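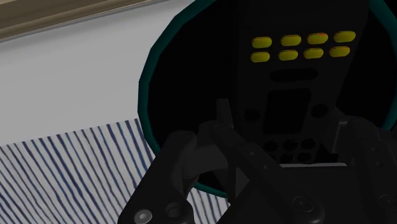
1/ Search for the missing Hurkedville hiker, day four. I'm putting updates in one thread so people can find them.

2/ The county says 90 searchers went out this morning, up from 26 on the first day. Most are working the east side of the Wumurska trail, where the phone last connected to a tower.

3/ The family asked again that his name be kept off social media for now. I won't be posting it. Please don't put it in the replies.

4/ His sister spoke for a minute outside the Lellwood fire station. She said he has hiked that loop every January for years and always texts when he gets back to the car. This time no text came.

5/ The car is still in the upper lot. Deputies have finished with it and the lot is closed to the public.

6/ The family's fund for food and gas for the searchers is at $3767. It started with a goal of $1000. The sister said they don't need more money right now.

7/ Procházka Bakery is open until midnight for anyone coming off a shift. Coffee is free. Park behind the building.

8/ If you own property along the creek, the sheriff's office wants you to check sheds and barns and call the non-emergency line either way.

9/ Next briefing is at 6 pm. I'll add to this thread after it ends.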